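Filed under: Workshop > Repairs & Restuffing

Restuffing day at Rosuvcombe

Quick post, more words when I get a minute. We finally got to the gray padded piece that's been waiting since June. Danai brought scissors, Thodoris brought coffee, I brought nothing useful. Took 2 hours, more than 30 messages beforehand to agree on a time. Click through, leave a comment, tell us if you have spare filling going — we always run short.

Stuffing, by the bagful
White fluff, packed right up to the rim, hands pushed in. Scraps on the tiles too. It gets evrywhere, wear something you dont mind picking clean. 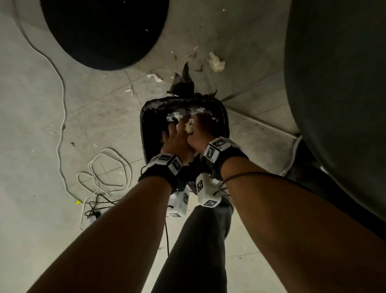
The gray cover
Small hole in the fabric, white bits poking out below it, more of it along the seam by the darker padding. Soft matte stuff, wrinkles easily.

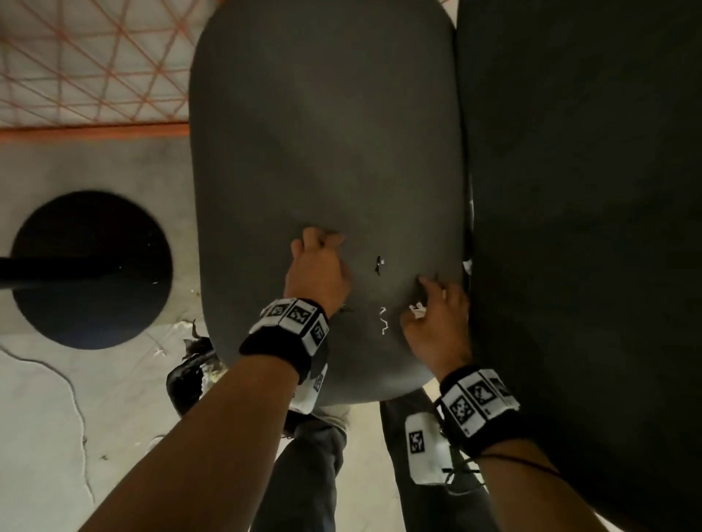 Athina wants to try a curved needle next time, says it's kinder on old seams. Fine by me, I've bent enough straight ones. Thread still to be decided — Orestis has a big spool from Kontogiannis, 2,000 yards, so color is the only arguement left. Next session is 15th November, same room, bring a dustpan if you own one. Old pillows welcome for filling, washed please. Feather ones no, Guðlaug sneezes.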